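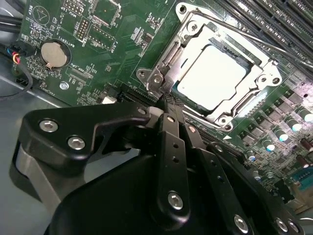
Home Posts Garden Odds and Ends About Contact

Blog > Odds and Ends > Photos, and what on earth to do with them

Photos, and what on earth to do with them

2024-05-14

So I've spent most of autumn going through the family photos, and I'm writing this with a cup of tea gone cold next to me and my eyes feeling like sandpaper. If you've been wondering why there's been no garden post since February, well, there you go. The beans are dead and the silverbeet has gone to seed and I couldn't care less, because I finally know which cousin was wearing the orange terry-towelling hat.

It started with a bill. I've been paying Planent to store our pictures since the kids were little, and every year the email comes through and every year I grumble and pay it. This time it was $176. I sat there at the kitchen bench and thought, when did I last look at any of these? I pay for them the way I pay for the gym. They're in there, I suppose, somewhere, and knowing they're in there has let me off ever having to think about them.

I logged in that night (password reset, then another password reset, then a code sent to a phone number I haven't had since we lived in Miltley) and started scrolling. Three hours later I was still in 2011. There were beautiful ones! There was Mum on the back step shelling peas with her shoes off. There was the dog we had before this dog. And packed in on all sides of them were photos of receipts, the back of the washing machine, a carpark pillar so I'd remember where I'd left the car, and a rash on somebody's elbow from every possible angle.

I rang my sister and told her I was going to sort the whole lot. She laughed for quite a long time.

What I thought I'd do

My first plan was a proper system. I drew it up on the back of an envelope: years, then months, then events, and a little star for the best ones. I paid for Zindura because it's meant to find duplicates for you, and it does, but it has its own ideas about what a duplicate is. It was terribly keen for me to throw out one of two photos of Dad asleep in the same chair in the same jumper. They were taken four years apart. You can tell by the curtains. I'm not saying a program should know about curtains, but I did stop trusting it after that and went back to doing it by eye.

The months idea died next. Half the older files had lost their dates whenever they'd been copied from one computer to the next, so according to the folders my entire childhood happened on a single afternoon in 2009. Then there were the scanned ones, which my brother-in-law did as a present one Christmas and named things like "beach good" and "beach good new" and "beach USE THIS ONE". Bless him. It was a lot of work and he did it after night shift.

So I gave up on the calendar and sorted by people and places, which is how I remember things anyway. Mum's side. Dad's side. The Miltley house. Camping. Dogs. I've got a folder called Everyone Squinting and it's honestly the best one in there. All right, a few pictures belong in more than one place, and I've just put them wherever I'd go looking first. If the filing police come round they can have a biscuit and keep walking.

The folder called Misc

Every family has one of these, I reckon. Ours had 465 pictures in it, and I'd been avoiding it because I assumed it was all carpark pillars. I left it for a wet Sunday, put the footy on for company and just went through them one at a time.

A good number were pillars. But right in the middle was a run of Nan's sixtieth that none of us had seen in years. I'd thought those were gone for good. There she is in the church hall in that green dress with the big collar, and the trestle tables behind her, and Uncle Ray holding up a pavlova that has plainly been dropped at some stage. My mother's in the corner of one, younger than I am now, looking straight at whoever had the camera and absolutely cackling. I had to get up and go and stand in the yard for a bit.

I sent it to the family group straight away and the phone didn't stop for two days. My aunty knew the name of every person at the back table. She also knew who wasn't speaking to who and why, most of which I can't print. I wrote it all down in a notebook while she was on speaker, because it struck me that the picture without her talking over the top of it would be a nice photo of strangers to my kids, and to their kids it'd be nothing at all.

That's what has stayed with me out of all this. I'd been so worried about losing the files. I hadn't given one thought to losing the names.

Where to keep them

I wrote a short grumpy post about all this a few weeks back and asked what other people do, and the answers were all over the shop. Some of you print everything. Some of you are perfectly happy leaving it all on your phone, which gives me palpitations, but you do you. And a few said to keep your own copy at home on a drive inside a proper desktop computer, and a second one somewhere else altogether.
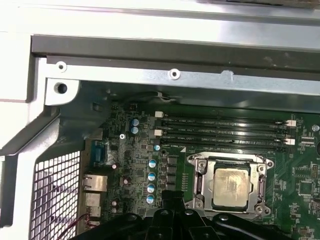
Bonifacio Requena reckons I'm worrying about the wrong half of the problem. He wrote that his family kept three copies of everything in three different houses, all of it labelled by year, and when his grandmother died they found they had three perfect copies of pictures that none of them could explain. His advice was to stop sorting for a month, take whatever I'd got to the oldest relative who'd have me, and let her talk. The copying could be done any time, he said, and the talking couldn't.

Well. I read that comment over a fair few times. Then I rang my aunty and asked if I could come and stay.

It's about 300 kilometres to her place and I did it in one go with a thermos and a servo pie. I took the laptop, and I also took a stack of prints, because she says she can't see anything properly on a screen and then holds the screen at arm's length to prove it. I'd had them done at Ansari, the little print shop next to the chemist, on the matte paper. They did a gorgeous job, and the girl there rounded up the odd-sized ones without me even asking. Prints were definitely the way to go. On the laptop my aunty would say "lovely" and wait for the next one. With the prints she spread them out all over the table and picked them up again and turned them over and argued with herself. She put two side by side that I'd filed in completely different folders and said, that's the same day, look at the plaster on your father's thumb.

I recorded her on my phone with it sitting against the sugar bowl. You can hear the kettle and the neighbour's whipper snipper the whole way through, and at one point she stops to yell at a magpie. I wouldn't edit any of it out.

Where I'm up to now

I've cut the collection down to less than half, and I haven't missed a single pillar. Everything that's left is still with Planent for now, grumble grumble, and there's a copy at home and another one in my sister's linen cupboard in an ice cream container with my name on the lid. Once a year we'll swap them over at Christmas. We've said we will, anyway.

The names are going into the notebook first and then into a plain document that sits in the same folder as the pictures. I tried typing captions into the photos themselves in Zindura, but when I opened one on another computer the caption wasn't there, and I'm not doing that twice. A plain document it is. It looks a bit daggy but I can open it anywhere and so can the kids.

A few little things I'd pass on if you're about to start your own:

Do the faces before the places. You can work out a beach from the rocks later on.

Write on the back of prints in soft pencil. I used biro on the first few and it's come through on one of them, right across my cousin's forehead.

Don't sort when you're tired or sad. I deleted a whole picnic one night and had to go digging in the bin for it the next morning in my dressing gown.

Ask about the ordinary ones too. The wedding photos got me a list of names, but a picture of an old kitchen with a tea towel over the oven door got me an hour of stories, including the one about the possum, which I'll save for another day.

I'm still stuck on a few people. There's a tall bloke with a moustache who turns up at three different Easters, always holding a baby, and a different baby each time. My aunty says he's from Dad's work and my sister says he lived next door. If any of the Miltley lot are reading this and remember him, please drop me a line. I've got him filed under Moustache until I hear otherwise.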